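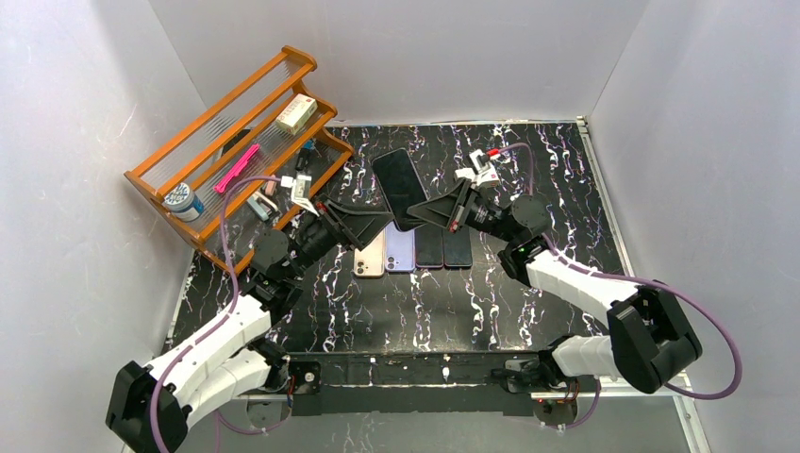
Trelteo bimanual recorder and replay tools

Data card and usage notes, July 31, 2021
Maintainer: Ecaterina Bratu
Original recorder: Simão Louro

What this repository is

Trelteo records joint states, gripper commands and camera streams from a two-arm tabletop cell, aligns them on one clock, and writes them out as episodes. It also replays them. There is a small policy training script in the baselines folder that I would have left out if it had been up to me. More on that further down.

The included data covers phone handling: picking a phone off the table, turning it, passing it between grippers, setting it down. There are 64 episodes in the current release. That is a small number. If you plan to train something on it and report a success rate, please think about whether you believe your own result first.

What it is not

It is not a benchmark. An earlier version of this file used that word and I have taken it out. There is no held-out test set, no scoring script and no agreed definition of a finished task. Two people in the group labeled the same episodes and disagreed often enough that the success field is now called operator_says_ok.

It is not a controller either. Replay sends recorded joint targets back to the arms with a rate limit. It does not look at the cameras. If a phone is lying somewhere else than it was during recording, the gripper will go to the old place.

Installing

Python 3.8, Ubuntu 20.04. Other setups may work. Benjamín Sepúlveda had it running on a laptop with a different distribution for a while and then it stopped, and we never found the cause.

pip install -r requirements.txt
python -m trelteo.check_clock
python -m trelteo.record --cell acuna --out ./episodes

Run check_clock every time. It is slow and annoying. The drift it reports is real.

Episode contents

joints.npy — measured positions, left arm first, then right
targets.npy — commanded positions, same order
grip.npy — commanded opening only, no force
wrist_left, wrist_right, fixed — image folders, one file per tick
meta.json — operator, cell, notes, operator_says_ok

People keep asking whether grip.npy can be used as a contact signal. It can't. A gripper that closes on a phone and a gripper that closes on air get the same command. You can guess at contact from the gap between targets and measured joints, and Peadar Gilmartin wrote a script that does this (tools/contact_guess.py). It fires on cable drag too, so check its output by eye.

Perception

Lerus is the segmentation wrapper we use for finding phones. It does fine on light ones. On a dark phone over our black marbled tabletop it loses the outline a lot, and when a phone is tilted on edge near a black gripper finger it tends to merge the two into one blob. The confidence it prints for that blob is high. I would not threshold on it.

Several phones side by side are a separate problem. The tracker assigns IDs by nearest position, so IDs can swap when a gripper passes over the row. Use --freeze-ids if the other phones are supposed to stay put.

The Acuña cell config masks out the shelf rack in the corner. If you move the rack, redo the mask. The clear rods give bad edges otherwise.

Planning

Prisus handles collision checks between the arms. It models the links, the table and the grippers. It does not model the wrist cables or the camera modules on top of the wrists. We pad each wrist by 3 cm to make up for this, a number that Godelieve Hoekstra picked and that has held so far. I wouldn't call it validated.

The baseline

baselines/clone.py trains a plain behavior cloning policy. On our own cell it managed 2 clean handoffs in 15 tries. An internal slide described this as "promising." I don't know what it promises. The weights are included so you can reproduce the number, and the remaining tries are in the logs, including the ones where it regrasped the same corner until the timeout.

Known issues

Image folders can be one tick longer than joints.npy. Drop the last image.
Left and right wrist folders are swapped in the oldest episodes. meta.json has a swapped flag — trust the flag over the folder name.
Stopping replay with Ctrl-C leaves the last target active. Use the stop key.

Bug reports

Attach meta.json and the check_clock output. Reports that say "policy doesn't generalize" will be closed as expected behavior.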